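最終更新:4月 火曜 18時ごろ

作業ノート/片づけタスク、シミュレーション側

今日はほぼ一日、机の上の積み木とにらめっこ。先週のミーティングで「で、結局もう家の片づけくらいは任せられるの?」と聞かれて、うまく答えられなかったのがずっと引っかかっている。実機の前に、まずUtari(うちのシミュレータ環境。名前の由来は聞かないでほしい)の中で散らかった机をどこまで片づけられるか、ちゃんと数字を出しておくことにした。

午前中は設定の見直しだけで終わった。学習用のエピソードは全部で2729本、評価に回すのはそのうち80本。前回の評価で学習側と配置がかぶっていたのがどうも気持ち悪かったので、乱数の種を切り直した。Braswoodのほうで使っている分け方をそのまま持ってきたら、今度は照明の設定が入っていなくて、全部のっぺりした明るい机になってしまった。これでは評価にならない! 窓から光がまだらに入るような条件が苦手なのはもうわかっているので、影ありに戻してやり直し。昼ごはんが遅くなった。

午後、80本を流す。手首カメラの映像だけを入力にして、積み木をひとつずつ箱へ移すタスク。失敗は8本。数字だけ見れば「お、いいじゃん」なんだけど、中身を見るとあんまり喜べない。影の境目が積み木の上を横切っているときに失敗が固まっている。物の輪郭と影の輪郭を取り違えているのか、つかみにいく位置が明るい側に寄っていくのだ。人間なら子どもでも間違えないところで、こういうのを見ると、洗濯物や台所なんてまだまだ先だなあと思う。

もうひとつ気になったのは小さい積み木。中くらいのものは安定しているのに、ちっちゃいのが指のすぐそばにあると、手首カメラからは指に隠れかけて見えづらい。見えていないものは片づけようがない。外からの固定カメラを足せば楽になるのはわかっている。でも家で使うことを考えると、部屋じゅうにカメラをつけてくださいとはなかなか言いにくい。Bandara(現場の部品仕分けのほう)なら上から一台つるせばいいので、作業場の雑用のほうが家事より先に実用になる気がしている。照明も固定できるし、出てくる部品の種類もだいたい決まっているし。

いちばん長く眺めていたのがこの配置。 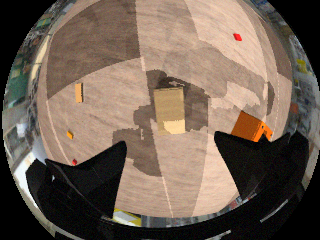

図1 手首カメラ視点(シミュレーション)。中央の薄茶の積み木に影と日なたがかかる。赤は右上と左下の2個。

中央の積み木、面の大部分が影で、右下だけクリーム色に明るい。しかも明るいところの上の縁がギザギザなので、この明るい部分だけを別の物体だと思われても文句は言えない。把持候補のスコアを出してみたら、やっぱり明るい部分に山ができていた。左下の小さい赤も、指の輪郭に接していてかなり嫌な位置。右上の赤はぽつんと明るいところにあるから、まあ問題なし。片づける順番を自分で選ばせるなら、取りやすいほうから行ってくれたほうが助かるのか、それとも難しいものを先に済ませてほしいのか。ここはまだ決めていない。

夕方にPronamvilleの作業場へ寄って、工具を戻すのを少し手伝ってきた(というか、手が足りないと言われてつかまった)。ドライバーを拾って、向きをそろえて、油を拭いて引き出しに入れる。自分でやりながら、これをタスクに書き下したらいくつに分かれるんだろうと考えていたら手が止まって、早くしてと怒られた。拭くところは今のグリッパだと手も足も出ないと思う。

明日以降やること:
・影の境目が物体にかかる配置を2000本以上追加で生成して、学習に混ぜる
・失敗した8本を影のせいと隠れのせいに分けて、表にする
・指の近くの小物は、いったん手を引いて見直す動作を入れてみる
・照明の設定ファイル、Braswood側にも影ありの版を渡しておく

例の質問への答えは、今のところ「明るい机の上の積み木なら、だいたい」。次のミーティングではこのまま言うつもり。計算機は夜のあいだデータ生成に回したまま帰るので、使いたい人は先にひと声ください。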